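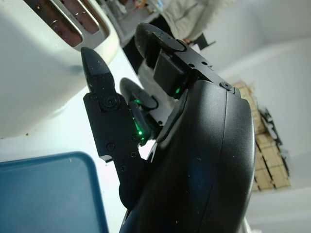

Approach direction is the part of a grasp plan that students most often leave to default values, and Lab 5 is built to make the default fail. The target is an appliance with a smooth curved body and two long slots in its top surface. The wrist camera sees both fingers and the near side of the target in one view, so tip position relative to the slot can be read directly off the image during a slow approach. Note the wedge-shaped fingertip directed at the side of the toaster below the slot, and how much of the lower right of the view is taken up by the wrist housing. That housing is the main source of occlusion in this lab. Any feature that passes behind it is lost to the detector until the wrist is rotated.

Reading before the session: course notes, chapter 5, sections on approach vectors and camera-to-tool calibration. Bring your calibration file from Lab 4. Groups without a valid file must recalibrate first, and that time comes out of the lab slot.

1. Frames and notation

Three coordinate frames are used. B is the robot base. T is the tool frame, with its origin midway between the fingertips and its z axis pointing out along the approach direction. C is the camera frame. The transform from C to T is fixed and comes from your Lab 4 calibration. The transform from T to B comes from the joint encoders at the moment the image is captured.

A point measured in C is carried to T and then to B. Apply the transforms in that order. Reversing them gives a result that looks reasonable near the home pose and drifts badly elsewhere, which makes the mistake hard to spot from a single test.

2. Choosing an approach

For a box-shaped object the usual choice is straight down, with the fingers closing across the shorter side. A toaster does not suit this well. The slots break up the top surface, the metal rims return strong highlights, and the interior is dark. Depth readings taken over a slot are often missing or belong to something deep inside it.

Compute two candidate approaches:

(a) vertical, centered on the solid strip between the slots
(b) tilted, toward the side wall below the slot

For each one, record the clearance between the wrist housing and the nearest surface, including the counter and anything resting on it. Trays count as obstacles. Their rims are low but they are high enough to stop a finger.

3. Software

The planner is Gukura. The detector is Stimiren, running on the bench computer. Do not change the Stimiren exposure setting during a run; the saved images become impossible to compare. Your group's log goes to the Brilar folder on the course server under your group number.

The practice set has 2,318 images from earlier terms. Of these, 620 have hand-marked slot edges. Use the marked images for testing only. Groups that tune on them will see good numbers in the report and poor ones on the bench.

4. Procedure

Start from the home pose with the speed limit at the lab setting. Unplug the toaster and keep the cord clear of the work area. Run the detector once and check the overlay by eye before planning anything.

Move to the pre-grasp point for approach (a). Stop. Save an image and the joint values. Advance in small steps until the fingertip is just short of contact, saving at each step. Back off along the same line and repeat for approach (b).

One group member stays at the stop button for the whole run and does no typing. If a motion looks wrong, press first and discuss later. Keep hands and sleeves out of reach of the arm while it is enabled.

Do not close the fingers on the toaster body in this lab. Closing force is covered in Lab 6, and the Besnard force sensor is not wired in until then.

5. Known problems

Highlights on the slot rims are sometimes reported as two edges. Filter by length before you filter by brightness.

The detector may lock onto the gripper itself -- black parts against a pale counter give it a strong outline. Mask the fingers and housing using the template from Lab 4. The template assumes the fingers are fully open. If they are partly closed, make a new one.

Encoder time stamps lag image time stamps by some 23 milliseconds. At lab speed this has little effect, but it should appear in your error budget.

6. Report

Submit one report per group by Friday. Include both clearance tables, one saved image per approach with the tool axis drawn on it, and a short statement of which approach you would use and why. State all errors in frame B. Plots without units will be returned unmarked.

Questions on calibration files go to Lucienne Poulain before the session. They can't be fixed at the bench.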